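Início > Casa e Limpeza > Móveis e superfícies > Perguntas

Tampo de mesa branco com pontinhos que não saem, o que usar?

Perguntado por Dorottya Csizmadia em 26/05/2019

Olá, pessoal, tudo bem? Desculpem o texto comprido, mas quero explicar direitinho. Temos uma mesa de tampo branco e liso, com o canto arredondado, que veio da Florholm em março e de que eu gosto muito. Só que de uns tempos para cá ela ficou com uns pontinhos fracos espalhados, e do lado esquerdo, mais perto de quem senta, parece mais acinzentada do que no resto. Já passei pano úmido, já passei detergente neutro e continua igual. Pode ser só a luz, eu sei, mas fico com aquilo na cabeça! 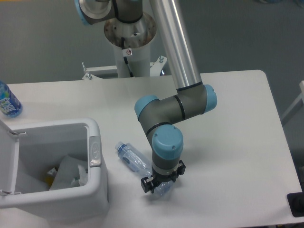

O tampo visto de cima, com a garrafa de plástico transparente.

Queria saber se posso usar bicarbonato ou se risca. Uma colega falou de um creme da Kesura, mas custa 33 reais e não quero comprar à toa. Obrigada desde já a quem tiver paciência de ler tudo isto.

3 respostas

Tarcísio Barros respondeu:
Oi, Dorottya! Antes de comprar qualquer coisa, faça um teste simples: feche a cortina, acenda só a luz do teto e olhe o tampo de novo, agachada, na altura da borda. Se o cinza mudar de lugar, é sombra e pode ficar sossegada. Se ficar onde estava, misture uma colher de sopa de vinagre branco em 125 ml de água morna, passe com pano de microfibra bem torcido e seque logo em seguida com outro pano. Aqui em casa repeti isso por três dias numa mesa branca da minha mãe (que Deus a tenha, era caprichosa que só) e clareou bastante. Bicarbonato eu deixaria para o fim, e só em pasta bem molhada, num cantinho escondido primeiro.

Zsolt Vincze respondeu:
álcool resolve tudo

Viktória Deák respondeu:
Cuidado com o álcool, Zsolt, o meu tampo ficou fosco num pedaço e nunca mais voltou! Concordo com o Tarcísio, vá com calma. E passe a unha de leve num pontinho: se sentir relevo é sujeira grudada, se não sentir pode ser do próprio material. Depois conte para a gente como ficou, querida.

Categoria: Limpeza de móveis | Etiquetas: mesa branca, manchas, tampo liso

Perguntas relacionadas
Como tirar marca de copo de mesa clara?
Vinagre estraga tampo brilhante?
Pano de microfibra: lavar com amaciante ou não?
Cola de etiqueta em garrafa plástica, como remover?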